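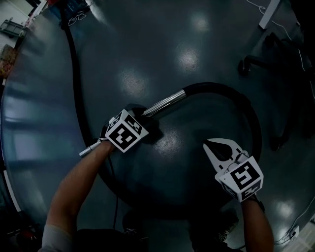 Week 6: Floors, and who looks after them

OK, settle in, this is the week everyone thinks will be dull and then half of you end up writing your paper on it. We're still on running a small building, and I've moved the roof session to next week so we can do floors while the reading is fresh. If you missed the reading, it was the Wichai Suwannarat chapter, the one with the long table in the middle. You can skip the table. I always do.

His main point is that a floor is the most used part of any building and the one with the worst paperwork. Everybody keeps the boiler manual. Ask for the name of the coating on the hallway floor and you get a shrug! So the first thing I want in your building file is a floor sheet, one page, one line per room. What the surface is, what's on top of it, when it was last done, and what it gets cleaned with. If you don't know, write "don't know" and leave a gap. Gaps get filled in later, guesses don't.

Three kinds of dirt (you'll see these on the quiz sheet)

Dry grit is the one that does the damage. It comes in on shoes and works like sandpaper, so a shiny floor goes dull first at the door and then along the line people walk. Good long mats at the entrance will do more for you than any polish you can buy.

Sticky dirt is mostly old cleaner. People use too much, it dries on, it grabs dust, the floor looks gray, so they use even more. I did this to my own kitchen for years, by the way.

Then there's wet dirt, meaning spills and rain and snow melt. It's a slipping problem first and a cleaning problem second, and it needs picking up right away.
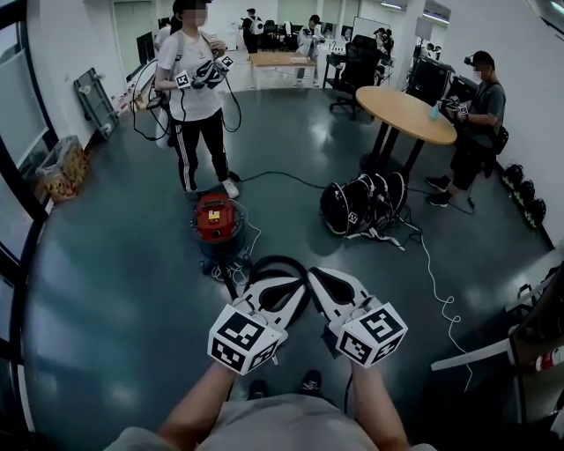

The order of work is dry before wet, always. Sweep or vacuum, then mop. If you mop over grit you've made mud, and you push it into the corners where it stays until somebody moves out. Change the water sooner than you want to. When you can't see the bottom of the bucket it's past time.

Now the Ludside example, and I'll go slowly, people got tangled up in it last year. Ludside is a two-story office with 2,000 square feet of hard floor. Half of that, 1,000 square feet, is hallway and lobby, and the rest is rooms that see very little traffic. The old plan cleaned everything on the same schedule. The new one, started in July, does the hallway and lobby every evening and the quiet rooms once a week. Same crew, same hours - they just spend them where the feet are. Complaints went from 33 in the old log to 23 in the new one. The two logs cover the same length of time, but one has a winter in it and the other doesn't, so please be careful what you claim. I'd love to see someone take that apart in their paper.

For next time

Do a floor sheet for one building you can walk around in. Your home is fine, a relative's shop is fine, ask first if it's somebody else's place. Bring it on paper.

Read the Nilsuwan handout on coatings, first half only. The second half is about stone and we won't get to it.

Sheets are due 19th November, at the start of class. My office hours are the same as usual, and if the door is shut, knock anyway.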